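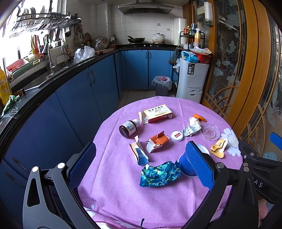 # Stop calling it a grip failure

A medicine box with the flap torn open, a brown glass bottle on its side, crumpled wrappers, a clear plastic lid. Kitchen table junk. Every home has a table like that by evening, and it's the job we keep promising machines will do for us. Clear it. Sort it. Bin what's trash and leave what isn't.

I want to argue about the word "leave."

Short version of what happened at Mosden in May, for anyone who wasn't on the thread. The clearing arm did a run of 345 picks on mixed household packaging. Good numbers. Foil wrappers fine, cartons fine, even the flat lids, which used to drive everybody nuts. Then 2 faults, both logged as "grip failure, object dropped, recovered." Green light, next run.

Except I read the log. Both objects were glass medicine bottles. Both still had medicine in them. And both times the arm "recovered" by picking up the bottle it had just dropped and putting it where it had been going in the first place. The trash.

So the dropping wasn't the fault! The dropping was the only moment in the whole sequence when somebody in the room might have looked up.

I've been grumpy about this for weeks, so let me try to be orderly.

## What got fixed

The pads. Of course the pads. Somebody pulled the finger pads, checked the screws on the brackets, swapped in a grippier texture, turned up the closing force a little. Bottle held in 100 tries out of 100. Ticket closed. Nice chart in the Prarnel write-up, going up and to the right.

I have nothing against pads. Smooth glass is a pain, a curved bottle rolls away from one finger while the other is still closing, and a label that's half peeled will slide on you. Real problems, and the fix was good work. But now we have a machine that throws out medicine with a much better hold on it.

Nobody asked why a bottle with liquid in it was heading for the bin. There was no box on the form for it. The form has "missed," "dropped," "crushed," "timed out," and then "other," and you have to type something for other. Guess how often people type something at the end of a shift.

## Trash is not a look

Here's my actual complaint, and it goes past one arm at one site.

We taught these things that trash is a look. Torn, crumpled, shiny, lying around in no order. Put that next to something neat and upright and the neat thing stays. Works great on a test table where we set out the junk ourselves and know what's what.

But a torn flap on a medicine box means somebody opened it. Could be empty, could be half a course of pills in there. A jar lid sitting by itself, is it junk or is the jar coming back from the sink in a minute? I wouldn't know from looking. My mother's table would get cleaned right down to the cloth and she'd be hunting for her tablets in the garbage all night.

People deal with this by asking, or by picking the box up and giving it a shake. Weight, rattle. It's the cheapest test in the world. The arm can feel a difference in weight too, it's in the data, I went and looked: the two bottles were well heavier than the empties in the same run. The number was sitting right there in the log and nothing used it for anything except deciding how hard to squeeze.

## "It's only a trial"

I got this one twice on the thread. Fair enough, no one was hurt, the bottles came out of the bin, nobody's grandmother was involved.

Trials are where the form gets designed though. Whatever we don't count now we will not count later, when it's in four hundred kitchens and the people reading the logs are us but more tired. If the trial form says a bottle of medicine in the trash counts as a *success* as long as it got there without slipping, then that is what the thing will be tuned for. It'll get very good at it.

And the Skuvesura people want the same sorting model for their unit by fall. They'll get our weights and our scores, not our thread.

The other answer I got was that the homeowner will be told to put medicine away before starting it. A line in the manual. Come on. A machine for messy tables that needs you to tidy the table first. I don't put my own stuff away, that's why I wanted the machine.

## What I'd do

Not much, really, which is why the shrugging bugs me.

Split the score. One number for "did it hold on," another for "should it have been touched at all." Stop averaging them, you can hide anything in an average.

Any medicine box or bottle, or anything the model thinks might be one, goes to the side of the table. Open, closed, torn, I don't care. Put it in a little pile and let the person decide. Yes the table is then less clear. Bouvier's old demo did something like this with keys and coins, and folks liked it fine, they thought it was polite.

Use the weight. If it looks empty and isn't, stop. Set it down gently, same spot.

And change what "recovered" means. If an arm drops something and picks it back up, a human should look at the clip before that gets marked green. It's 2 clips out of 345. You could watch them over coffee. I did, and it took less time than writing teh first paragraph of this.

One more thing on drops. We treat them like the worst result because they're loud, they look bad in a demo, and somebody winces. I'd take a loud arm over a smooth one that's wrong. With the new pads there were no drops in the next run at all and so no flags, and so nobody opened the bin to check. I asked if anyone had. Still waiting on that.

Reopen the ticket, please. Different title this time.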